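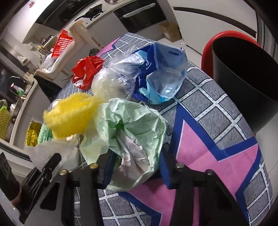
Someone replied to my last post that a plastic bag can't hurt an arm, it weighs nothing, so what is there to write up. Fair question. It took us most of a summer to answer it, and this thread is the answer.

Varela Bench Notes
September 18, 2020

Background first. Varela is our table clearing project. An arm picks trash off a kitchen table and drops it in a bin next to the table. People do the job first with hand-held grippers, and the arm learns from those recordings.

13 replies · 41 shares

The arm is a Lirkik. The controller is from Zeltel. The fingers on the arm are the same shape as the ones on the hand-held units, on purpose, so what a person can pick up the arm should be able to pick up too.

In July we had the arm running well enough on cups and boxes that we moved on to bags. Shopping bags, mesh bags, thin clear film. Anything that ends up on a kitchen table after groceries.

5 replies

The fault: on a bag run, the arm picked up a bag, carried it over the bin, opened the fingers, and the bag didn't drop. A strip of film had gone into the linkage behind the left finger. The arm logged the item as placed and went back to the table with the bag still hanging off it.

Then it reached for the next thing. The loose end of the bag got under the fingers, the gripper closed on it, and the arm lifted. Now one bag was held in two places and it pulled tight across the wrist.

The wrist kept turning. The film wound around it and didn't tear. I had assumed it would tear. Thin film tears easily when you pull on an edge, but twist it into a rope and you can hang a bag of potatoes from it.

3 shares

The arm stopped when the wrist motor hit its current limit. That is a long way past the point where I wanted it to stop. The film had also dragged a sensor cable out of its clip and bent the connector.

The part that made it a safety report and not a repair ticket: the person at the bench saw the bag hanging and reached in to pull it off. The arm was between moves, so it looked parked. It had 3 seconds of planning time left and then it moved.

No injury. The hand was out by then. But the stop button was on the other side of the bench and it was never pressed. I have watched that log many times and I don't like it any better.

We stopped all bag work that afternoon. Cups continued on the hand-held units only. 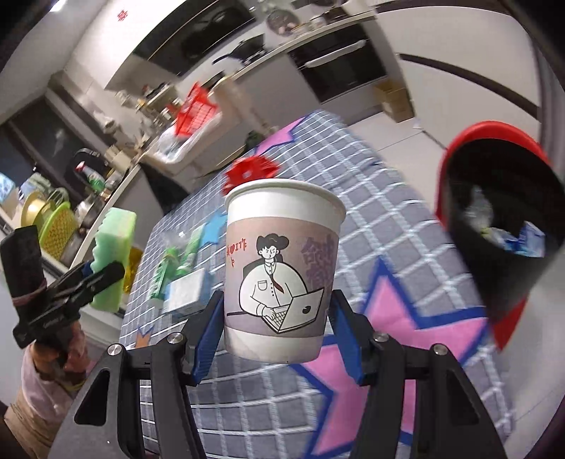

With the arm switched off, we went back through the bag runs we already had. There were 41 of them. I wanted to know how often a bag had stayed on the fingers after they opened, even if it fell off a moment later.

13 of the 41. Most dropped by themselves when the arm swung back. One came off on the rim of the bin. All of them had been marked as good runs, and I had marked some of them myself.

5 shares

Why they were marked good: we decided "placed" by finger position. Fingers open over the bin means the item is in the bin. For a cup that holds up fine. A cup leaves when you let go of it. Film clings, catches on screws, and fits through any gap you leave for it.

There are plenty of gaps. The side plates have cutouts to save weight. The fingers move on linkages with screws in the joints. All of that is fine until something thin and floppy goes through one of those holes and the linkage closes behind it.

A question that came up right away: do the people with the hand-held grippers have the same problem? They do. Film sticks for them too. They give the gripper a little shake over the bin, or bump it on the rim, or pull the bag off with the free hand.

3 replies

None of those people had been told to do this. It's what you do with a bag. So the recordings were full of small shakes, and our cleanup step treated the shakes as jitter and smoothed them out. We removed the one motion the arm needed.

I wrote that cleanup step in the spring. It was meant for hand tremor. It never checked whether the motion was over the table or over the bin.

The free hand is a different problem. A person can use the other hand and the arm can't, so any recording where the bag is pulled off by hand teaches the arm a drop that it has no way of doing. Those recordings should have been tagged and kept out. They weren't.

First repair: cover the gaps. We tried tape over the cutouts. The tape lifted at the corners after a day and then the film stuck to the tape, so we took it off again.

5 replies

Next we tried a fabric sleeve from the wrist down to the base of the fingers. Better. It kept film out of the linkage but it bunched up when the fingers opened wide, and the arm started missing larger items. We cut it shorter. The short one is still on.

Willance makes closed finger plates with no holes and we asked for a pair to try. They're heavier, so the Zeltel settings for the gripper had to be redone. I'll post about those when we've had them on longer. Too early to say anything useful.

Second repair: put the shake back. The smoothing now switches off once the gripper is over the bin. We also reprocessed the old recordings from the raw files, which we had kept, luckily. If we'd kept only the cleaned ones, that would have meant recording everything over again.

13 shares

Third: a real check for "placed." After the fingers open, the arm backs off, holds still, and looks at its own fingers with the wrist camera. If there's anything between or behind them, it does the shake. If there's still something after that, it stops and turns on a light.

It does not try a third time. We talked about letting it keep trying. I said no. Repeated tries are how you get film wound around a wrist.

We also lowered the torque limit on the wrist. The Lirkik default is set for parts handling, and clearing a table needs very little of it. The limit was sitting at the factory number because it had never caused trouble. If you have one of these arms doing light work, go look at that setting.

3 replies · 5 shares

The slow part has been recording new bag sessions. We asked for more of the awkward ones: two pieces stuck together, film wrapped up with something heavier, bags balled up with the handles inside. Our early sessions had mostly been single bags laid out flat, and a real table after groceries doesn't look like that.
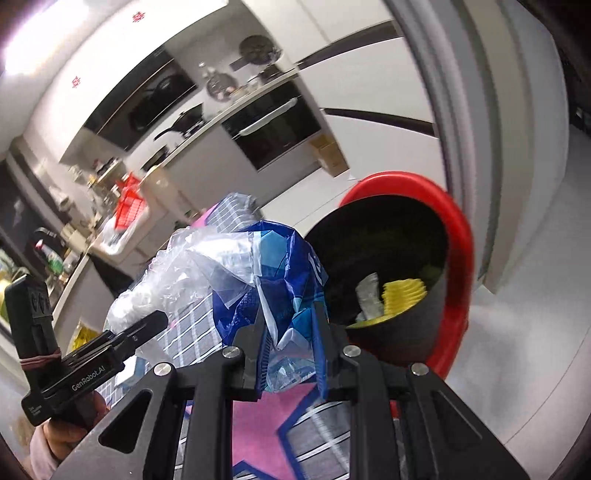 Blue bag in the fingers, clear film coming along with it. Bin on the right.

Pieces stuck together are their own headache. You grip one and get both. The arm thinks it has one thing and plans for one thing, and the second piece trails. A trailing piece is what went under the fingers in July.

The planner now treats anything hanging below the fingers as part of the load and lifts higher before it crosses the table. It makes every bag move slower. Someone in the lab complained about the cycle time, and yes, it is slow. It will stay slow for now.

5 replies

On the person reaching in. There's a status light on the arm base now. Green means the motors are off. Any other state is amber, including planning, including waiting. Before this the arm had no visible difference between "thinking" and "done," and that is a bad thing to leave out of a machine people stand next to.

The stop button moved too. It's on the same side as the person and on a bracket, so it can't slide behind the bin. We added a second one at the far end of the bench. Both get pressed at the start of every session to see that they work.

The written rule is one line: if something is stuck to the arm, press stop, then touch it. There was a longer version with steps. People didn't read it, so I cut it down.

3 shares

Where we are now. The arm is back on bags with the short sleeve, the new check, and the lower torque limit. It still fails. It fails by stopping with the light on, and somebody has to walk over, press stop, and pull off a piece of film. I can live with that.

What I haven't solved: mesh. Fruit nets and scrubbing puffs catch on screw heads in a way film doesn't, and shaking makes it worse. The sleeve doesn't help much because the mesh catches at the fingertips. We've taken mesh off the list for the arm and are only recording it by hand.

Also unsolved: clear film over the bin is hard for the wrist camera to see. With good light it shows up as bright streaks. In dim light the check misses it. We run with all the lights on and I'd like a better fix than that.

13 replies

A few people asked for the fault log. I can share the joint currents and the timing. I can't share the video, there's a person in it. Send a message and say which format you need.

If you run a gripper around bags and you score success by finger position, pull up your good runs and watch the second after release. I'd like to hear what others find, mesh especially.

41 replies · 13 shares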